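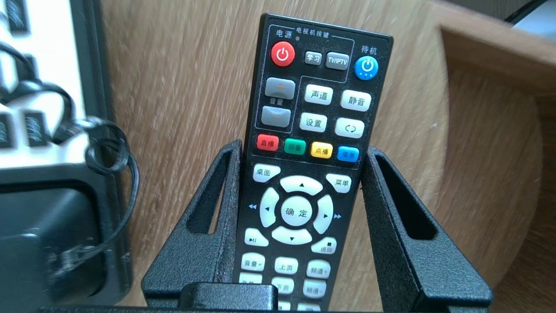 So the gripper on the Gostine arm is finally behaving again, and I have a sore thumb and a much better opinion of thread locker to show for it.

If you're new here: I have a small arm in the back room that picks household things up and puts them down, all day if I let it. Nothing fancy. It had been running fine since January, and then it started letting things droop. It would close on something, lift, and the far end would slowly tip over. I blamed the software first (of course I did) and lost a whole evening to changing the closing force in tiny steps. No difference at all!

Yaw Ackah came by, wiggled the left finger with one hand and said "that's loose." And it was. There are 4 screws holding each finger to its carrier and two of them on that side were barely finger tight. I'd checked them in my head, if you know what I mean, but never with a hex key.

Here's what I did, in case yours does the same thing. Power off at the supply, not just in the app. Fingers off, both of them, even if only one is bad, and mark the inside of each with a bit of tape so they go back on the same side. I wiped the carriers down with alcohol and got a disgusting amount of gray fluff out of the rail. Then a small drop of medium thread locker on every screw, fingers back on loosely, jaws closed by hand until the faces meet flat, and only then tighten up, going corner to corner. I skipped the closing-by-hand part on my first try and the tips ended up slightly toed in, so off they came again. Leave it overnight before you run it.

After that you have to redo the zero. On the Celtum controller that's menu item 7, and it wants the jaws empty and fully open when you start. Mine came up at 1,601 counts and the old value was 609, so no wonder it was confused about where closed was. Write the new number down somewhere, because a firmware update will happily eat it.

For testing I like a TV remote. It's long, it's slim, and the weight isn't where you'd guess, so a sloppy finger shows up fast. Plus all those raised buttons give the fingers something awkward to sit near. I stand it upright between the two fingers and look along both sides for a gap, then nudge the top with a pencil.

Next job is the wrist bearing, which has started making a faint clicking sound on the way back from the left. Noltomov sells the replacement as a kit with the seal included, and I've got one on order.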